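22 September 2020

# Ferry to Enar keeps its winter evening departure

The evening ferry between Pusari and the island of Enar will continue to run through the coming winter. The ferry company Tadik confirmed this in a letter to the residents, after a summer in which many people on the island believed that the last boat of the day would disappear from the timetable.

The boat leaves Pusari at 18:40 and arrives at Enar 35 minutes later. In the proposal from last February, the company wanted to end the day with the departure at 16:15 from October until the end of March. The reason was the low number of passengers. During the whole of last winter the evening boat carried 3341 passengers, and on many evenings the crew was larger than the group of people on the benches.

For the people who live on Enar and work in Pusari, the proposal was difficult to accept. Most shops and offices in the town close at five or later, and a person who finishes work at five cannot take a boat at a quarter past four.

"I would have had to find a room in the town for half of the year," says Lærke Arnardóttir, who works at the pharmacy in Pusari. "I looked at two rooms in June. One of them was nice, but I did not want to live there. I have my house and my garden on the island, and my mother lives next door."

The island has 237 residents in winter. In summer the number is much higher, but the summer guests are not concerned by the change, as the summer timetable was never under discussion.

A collection of signatures started in the island shop in April, on a sheet of paper beside the bread. It was later moved to the harbor in Pusari as well, and when it was handed to the company it had 400 names. A good part of them came from people in the town, who have relatives on Enar or who go there to fish.

Jytte Grímsdóttir, who has run the shop for many years, was surprised by the support from the other side of the water. Her customers asked her every morning how many names there were now, and in the end she wrote the number on the door.
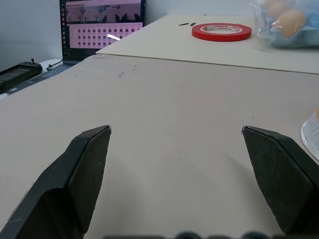 The agreement between Tadik and the municipality is for 3 years. The municipality will pay a part of the fuel for the evening departure, and in return the company promises not to remove it before the agreement ends. How much the municipality will pay is not public yet. It will be shown in the budget, which is to be discussed later this autumn.

There are also some small changes which the passengers should know about. The evening boat will be the older and smaller vessel, the Pillai, which has room for six cars. The larger ferry will stay in the harbor at Pusari after its last trip in the afternoon. People who want to bring a car in the evening must reserve the place before noon on the same day, by telephone or at the ticket window. Passengers on foot or with a bicycle do not need a reservation.

The price of a single ticket is the same as before. The monthly card, however, becomes a little more expensive from the new year, and the card for ten trips can no longer be bought on board. It will be sold at the ticket window in Pusari and in the shop on Enar. Old cards with trips left on them can be used until they are finished.

Oluf Toft, who is responsible for traffic at Tadik, says that the company did not make the first proposal with pleasure.

"We looked at the numbers and the numbers were poor," he says. "But a number on paper does not show who is traveling. When we read the letters from the island, we saw that it was the same people, evening after evening, and that they had no other way to get home. That is a different thing from an empty boat."

He adds that the company will continue to follow the number of passengers, and he hopes that more people will use the departure when they know it is safe for some years. In his opinion, many stopped trusting the boat already last winter, when it was canceled several times because of the wind and a problem with the ramp at Enar.

The ramp has been a subject of its own on the island. It was built for a smaller ferry, and at low water the angle is steep, so that long cars scrape their underside when they drive off. The municipality repaired the hinges in the spring and has put new lamps along the quay. A completely new ramp is on the list of wishes, but no money is set aside for it.

Gregor Lindsay moved to Enar with his family four years ago and is often a passenger on the boat with his two daughters. The older one plays handball in Pusari and the training ends shortly after six. On training days they run from the sports hall to the harbor, a distance which takes them eleven minutes with the bag.

"The captain knows us," he says. "He has waited for us one time, maybe two times. I should perhaps not say this to a newspaper."

For the family, the evening boat decided if they could stay on the island. The girls go to the island school in the first years, but the older pupils must travel to the town, and most of the activities after school are there too. Lindsay believes that other families with children think in the same way – they can manage a long day, but they cannot manage that the door closes at four o'clock.

Not everybody is fully satisfied. Sille Steinarsdóttir, who rents out two cottages on the north side, would have preferred a later boat on the last evening of the week, so that guests from farther away could reach it after work. She has asked for this in two letters. In the answer from Tadik, it is said that a later departure would need one more crew, because of the rules about rest, and that there is no room for this in the present agreement.

"I will write a third letter," she says. "It costs me only a stamp."

She is all the same glad for the result and says that a winter without the evening boat would have been bad for her business also. Some of her guests come in the dark months to walk and to see the birds on the long beach, and most of them arrive in the evening.

The winter timetable starts on the first of October. It will be printed and placed in all mailboxes on Enar, and it can be picked up at the library and the ticket window in Pusari. In strong wind, the decision to cancel is made at the latest one hour before departure, and passengers can hear the recorded message on the usual telephone number. If the evening boat is canceled, passengers with a monthly card can sleep at the guest house by the harbor at a reduced price, as in earlier years. They must show the card at the reception.

On Christmas Eve and New Year's Eve there is no evening departure. The last boat on these two days leaves Pusari at 14:00.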